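Can a two-arm robot set do kitchen and bench chores yet, or should I wait?

Posted by countertop_dad
Tags: home automation, robot arms, chores, small shop

I run a small woodshop with my brother and we have a kitchenette in the back that is always a mess. Between the two of us we lose a good part of every Friday to putting things away. Markers go back in the cup, small parts go in their trays, spatulas and scoops go in the drawer, the bench gets wiped down.

I keep seeing videos of pairs of robot arms folding shirts and clearing dishes. Is any of that something a regular shop could buy now and have working by November? I don't need it to be fast. I would be happy if it ran overnight and had the bench clear by 7 in the morning. I can do basic wiring and a little Python. My brother thinks the videos are all sped up or somebody is steering the arms from off to the side.

Holmgren sells a used pair near us and I have been tempted.

Posted by Linnea Amundsen

Your brother is right about a lot of the videos. Look for a speed note in the corner, and look for whether the page says "autonomous" or "teleoperated." If it says neither, assume a person is steering.

For the work you describe, I would split it in three.

Picking up one known object from a flat, plain surface and putting it in a known spot works now. Small blocks and markers are good first objects. You will still get misses.

Sorting a mixed table is harder. A flat spatula lying on a board gives the fingers very little to get under. Anything clear or see-through can confuse a depth camera. A utensil leaning in a cup is fine until the cup tips. We kept a tally on our bench setup last spring: 234 tries at moving a single item to its place, and it got 80 percent of them. That sounds decent until you picture one item in five on the floor or in the wrong tray, with nobody there overnight.

Wiping is its own problem. The arm has to press with a steady force, and the cheaper arms are not good at that. I would leave wiping off your list completely.

So no, I would not plan on November for the whole job. If you want to buy the used pair as a project, go ahead, but check these before you pay:

Ask to see both grippers open and close under load.
Ask whether the wrist cameras are included. A camera above the table alone will lose sight of small things when an arm is over them.
Find out if the control software still gets updates.
Measure your bench. Two arms need more clearance at the sides than people expect.

Start with one plain work surface in the middle and only a handful of items. Keep the light the same from day to day. We had a Fultex lamp that flickered and it cost us a week.

Posted by rk_hultwood

just get a robot vacuum and a bigger drawer. my cousin had the arms, sold them after 3 months

Posted by benchpress44

I mostly agree with Linnea but I think she is a little hard on sorting. If every item has one fixed home and you never change the items, you can get pretty far by recording yourself doing the job many times and training on that. It is boring work. You also have to vary where things start out, or it only learns one layout.

What it won't do is handle a new object. You buy a different brand of marker and it may act like it has never seen a marker. For a woodshop where odd parts show up every day, that rules it out for me.

Also keep it far away from sawdust. The joints don't like it.

If you do try it, put out about the amount of stuff shown here and no more. Scoop, cup, tray, a couple of markers and some small blocks are plenty to learn on.

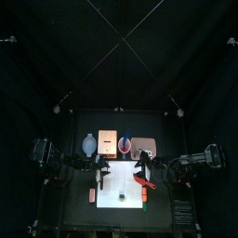
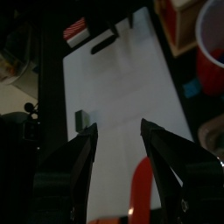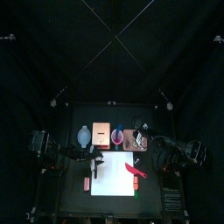
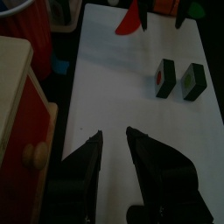 Warkirach Makers Club, Home and Shop Automation Group

Thread last updated 2021-06-09. To add an answer, sign in with your club account. Please keep sale listings in the Swap section.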